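Right, a thread about folding polo shirts, which I promised Maja Pawłowska on Sunday and have been putting off since. Mute me now if laundry isn't your thing, I will not be offended!

**1/** Background for new people: I've been sorting out the shirts for our junior bowls club since June. We have 16 club polos, they all live in one drawer, and until recently that drawer didn't shut. Now it shuts. I'm more pleased about this than about most things I've done this year.

**2/** T-shirts are easy. Everybody has a T-shirt fold they like. Polos are a different animal, and it's all down to the collar. It's thicker than the rest, it has opinions, and if you fold it in with everything else you get a parcel that's fat at one end and slides off the pile the minute you turn your back.

**3/** So start with the collar! Before you fold anything at all, lay the shirt down, turn the collar over the way it would sit on a person, and press along it with the side of your hand. Ten seconds. I used to skip this and then wonder why they all came out looking slept in.

**4/** Buttons: I do up the top one and leave the rest. Folasade Abubakar does up every single one and her pile is (annoyingly) neater than mine. With 16 shirts I can't face it. If you've only got a couple, do what Folasade does.

**5/** Now smooth the body. Work from the middle out towards the sides with flat hands, then take hold of the hem at both corners and give it a small tug so it lies straight. A straight hem is the whole trick, really. Every fold you make after that is lining up with it.

**6/** Sleeves. Lay them out flat first, don't just let them go where they like. A short sleeve on a polo wants to twist at the cuff, and a twisted sleeve makes a lump you can feel through three layers of shirt.

**7/** Someone always asks if it has to be face down. The shop way is face down, so the buttons end up on the front of the finished parcel, and it does look smart. I start face up half the time because I like to see the collar while I'm fussing with it, then flip the whole lot over. Do whichever annoys you less.

**8/** Sides in next. One side over to about the middle of the collar, sleeve folded back on itself so it doesn't poke out the far side. Same again with the other. You should have a long thin shape with the collar at one end. If it's wider at the bottom than the top, open it and go again, it takes no time.

**9/** Then hem up towards the collar, but STOP SHORT. Leave the collar sticking out on its own. That was the bit that changed everything for me, and I got it from Chun-yin Su, who worked in a school uniform shop for years and can do a polo while talking to you about something else entirely.

**10/** For a drawer, fold once more so it'll stand up on its edge. For a shelf, leave it longer and stack them with the collars at alternate ends. Alternate ends!! The pile stays level! I was so happy when I worked that out that I rang my sister.

**11/** And can we talk about the colour for a second, because this turquoise is glorious and I will hear no complaints. The old shirts were beige.

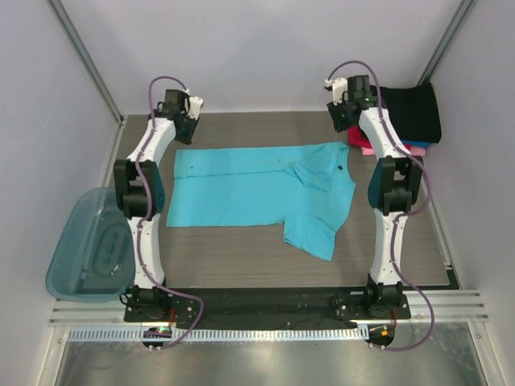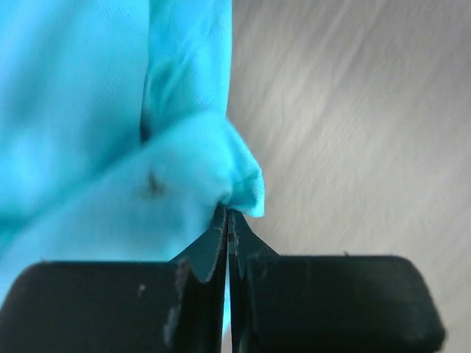 **12/** A few things people have asked me already. Ironing: no. I take them off the line while there's still a bit of damp in them, give them a good shake and hang them over a chair for a while. Most of the creases drop out and the rest go when a child puts it on.

**13/** Folding boards: Hussam Rizk swears by his and offered me a go. It's good fun! It did make every shirt the same size, which I loved, but our smallest shirts are so small they got lost on it. I've gone back to hands and a big clear table.

**14/** Softener: I've stopped using it on these. The knit goes a bit slithery and the folds won't hold. Could be my imagination, but the piles have behaved better without.

**15/** Mabli Harries wants to know about long-sleeved ones. I've got eight of those to do before the autumn and I haven't settled on a way with the cuffs yet, so if you've got one that works, reply and tell me, with as much detail as you can stand.

**16/** Off to do the socks. There's no method for the socks. They go in a bag.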